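Projects > Year 3 > Robot Learning > Reports

28/05/2020
By Liis Raudsepp

Teaching an arm by showing it (a lot)

So my half of the project was the demonstrations, and Sinéad Ó Dubhghaill had the training side. I'd pictured a week of work and then a nice long stretch of writing up. Hmm! I started in April and I was still driving the simulated gripper around long after the date in our plan, mostly at my kitchen table with a cup of tea going cold.

We recorded 2180 runs in Sketow, the simulator our department uses, and kept 1967 of them. Most of the ones we threw out were my fault: I'd dither on the approach, or bump the object and then try to rescue it, and Sinéad didn't want the model picking up my bad habits (fair enough).

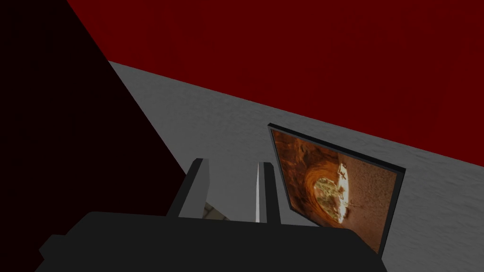
Changing the look of things between runs was the part I enjoyed most. Our first batch all had the same plain backdrop and the model got far too fond of it, so I started swapping colours, textures and the camera tilt. A deep red behind a speckled grey surface is one of my favourites, and the black-framed picture with the glowing cave opening is a good test too, as it's thin, it stands at a slant and it's full of busy orange and brown detail. With the wrist view tipped that steeply I had to slow right down to line the fingers up with anything!

Labelling was duller. I did it in batches of 136 and wrote a short note whenever a run felt odd, and those notes helped Sinéad more than my official tags did. If I did it again I'd have fewer tags (we had 15, far too many) and a bigger notes box.

Training results are in her report, and the cleaned set is in the shared folder under Birker.

Related reports
Proltura: sorting parts by touch
Training on the Birker set, by Sinéad Ó Dubhghaill
Fahy line follower, second attempt
Getting started with Sketow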